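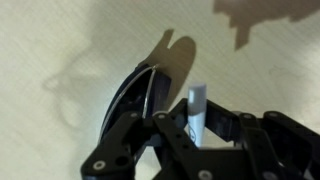 Chapter 10
Building a Tabletop Arm Station at Home

Chapter Contents
The Station as a System
Choosing and Preparing the Work Surface
The Mount, the Linkage and the Fingers
Cable Routing
Test Articles
Project Work

Learning Objectives

After completing this chapter, the student should be able to:
describe the main parts of a tabletop arm station and the purpose of each;
select a table suitable for light handling work in a home or shared workshop;
inspect a linkage gripper for play at its pivots before it is used under load;
route cables so that they remain clear of the arm's full range of motion;
prepare a written handling log for a set of household objects.

Key Terms
wrist flange, gripper mount, linkage, pivot, play, service loop, reach envelope, test article

Introduction

Earlier chapters treated the arm, the controller and the gripper as separate subjects. The student has by now read a data sheet, calculated a payload and written a short motion program. In this chapter those parts are brought together in a working station, built in the kind of room that most readers have available to them. That room may be a garage or a rented bench in a shared shop. It may also be a kitchen or a living room, where furniture, foot traffic and household appliances share the floor with the equipment.

Industrial practice assumes a fenced cell, a bolted base and a floor that belongs to the machine. The home builder has none of these. The work of this chapter consists largely of replacing them with careful layout and regular habits. Students who completed the Skirkach base plate exercise in Chapter 9 should keep their measurements at hand, as they will be used again in the project work.

10.1 The Station as a System

A station has four parts: the arm and its support, the work surface, the tool bench, and the open floor from which the operator works. Each should be drawn on the floor plan before any hardware is moved. The operator's position is the part most often left off the plan. It must lie outside the reach envelope, with the stop button within easy reach of one hand.

The tool bench should stand close enough that the operator can change a fastener without walking around the table, yet far enough away that the arm cannot strike it in any pose. Tools left at the edge of a bench tend to fall when the bench is bumped, and a dropped tool on the work surface can damage both the surface and the fingers of the gripper. 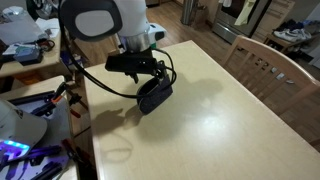

Figure 10.1 An arm in a home workspace, holding a soft case over the table. Hand tools and clamps are kept on a separate surface in the foreground.

Figure 10.1 shows a station arranged in a lived-in room. Students should study the relation between the table, the chair and the tool surface, and should consider where the operator might stand. A chair placed against the table is convenient for programming. Before the arm is run at full speed, it should be moved outside the reach envelope.

10.2 Choosing and Preparing the Work Surface

A plain table with a firm top is adequate for light handling work. It should not rock when pressed at any corner. A light, even color makes small objects easier to see and helps the operator judge the height of the gripper from its shadow. A glossy finish may return a strong glare from ceiling lights. Where glare is troublesome, the lamp should be moved or shaded before any change is made to the program.

The builder should clean the surface, mark a reference point near its center, and measure from that point to the arm's base. The measurement is taken twice and entered in the station notebook. If the table is also used for meals or schoolwork, marks in removable tape are preferred to marks in ink.

10.3 The Mount, the Linkage and the Fingers

The gripper is attached to the arm at the wrist flange by means of a mount. Any looseness at this joint appears at the fingertips in enlarged form. The mounting screws should be tightened in a crossing pattern, a little at a time, and checked again after the first 30 cycles.

Many small grippers use flat links joined by screws at their pivots. A pivot screw must hold the links together without binding them. To inspect for play, the builder removes power, takes hold of one finger, and moves it gently from side to side. A slight movement is normal in a new linkage. A click, or a movement that differs clearly between the left and right fingers, calls for adjustment. Washers should be replaced in the order in which they were removed.

10.4 Cable Routing

Cables outside the arm must be long enough for the most extended pose and must not catch in the most folded one. The spare length is called the service loop. With the power off, the builder moves the wrist by hand through its range and watches each loop in turn. A loop that touches the table or passes between the fingers must be tied back. Ties should be snug but should not crush the jacket of the cable.

10.5 Test Articles

Everyday objects make good test articles. The beginner should choose articles that differ in stiffness, outline and surface. A soft case yields under the fingers and may change its tilt as it is lifted. A short, hard cylinder keeps its form, but it can roll if it is released on its side. Glass, blades and open liquids are not to be used in this chapter.

Lorraine Hollis, whose Curnska workshop notes are used throughout this book, advises students to record failed grips with the same care as successful ones. The Griketer log sheet in Appendix C provides a column for this purpose.

Project Work

Working in groups of 2, prepare a floor plan of a station for a room in your home or school. Mark the reach envelope, the tool bench and the position of the operator. Then select 16 household objects and enter each in the handling log, noting its material, its widest dimension and the direction from which the gripper should approach. Groups using the Montes practice arm should complete the inspection in Section 10.3 before power is applied, and should have the instructor sign the first page of the log.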